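4.2 Exposure metering and noise in low indoor light

The second group of tests concerns the behavior of the exposure meter when the camera is used inside ordinary homes. In the literature the meter is mostly tested with gray cards and with light boxes. Such tests are easy to repeat, but they say little about rooms in which shiny, dark and pale surfaces come together. Jankauskaitė showed in her earlier work that a single bright reflection can lower the exposure of the whole picture, and that the effect is stronger for center-weighted metering than for the matrix type.

We used two camera bodies with the same sensor size. The first was a Gillero compact with a fixed lens, and the second was a Simden mirrorless body with a short zoom. Both were set to aperture priority. The sensitivity was fixed at ISO 3000 on the Simden body, which permits free steps, and the same value was set on the Gillero by its service menu. White balance was kept on the indoor preset, and noise reduction was switched off where the menu allowed it.

The pictures were taken in eight homes in Jirkusdale during November. In every home we chose one bedroom and one kitchen, because these rooms differ strongly in the amount of cloth. Cloth is of interest for our question. A fine pattern can hide noise from the eye of the viewer, while a smooth and dark surface shows it at once. The curtains were left as the owners had them. We did not add lamps -- this would change the very condition that we wanted to study.

For each room the error of the meter was computed as the difference between the exposure chosen by the camera and the exposure preferred by the viewers. The viewers worked separately, on the same calibrated screen, and did not know which body had produced the picture. Baranauskienė then repeated the computation with the Lacroix weighting, in which the outer parts of the picture count less. The order of the two bodies did not change.

Kitchens gave the smaller error. Their walls are mostly light and even, and the meter had little difficulty with them. In bedrooms the error was larger and also less regular. Deep colors with gloss were the most difficult case, as both bodies tended to protect the bright points and left the rest too dark. Figure 2 gives an impression of the surfaces found in such a room. 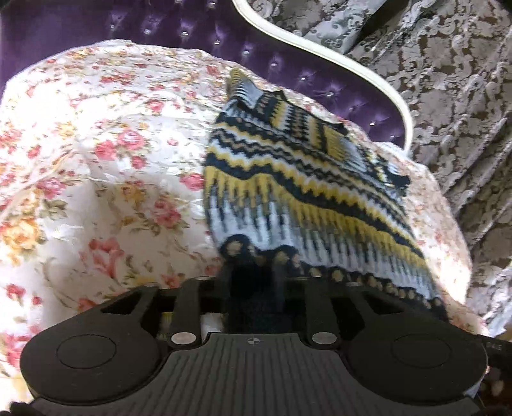

Figure 2. Bedroom interior with purple tufted headboard, floral bed covering and patterned lace curtain.

When the exposure was corrected by hand, the viewers accepted most of the bedroom pictures, but they complained more often about noise in the shadows. The complaint was more frequent for the Gillero body. We think that this comes from the processing of the file and less from the sensor itself, although our data do not permit a firm answer. A comparison of unprocessed files would be needed, and the Gillero does not store them. The influence of the lens on these results is treated in Section 4.3.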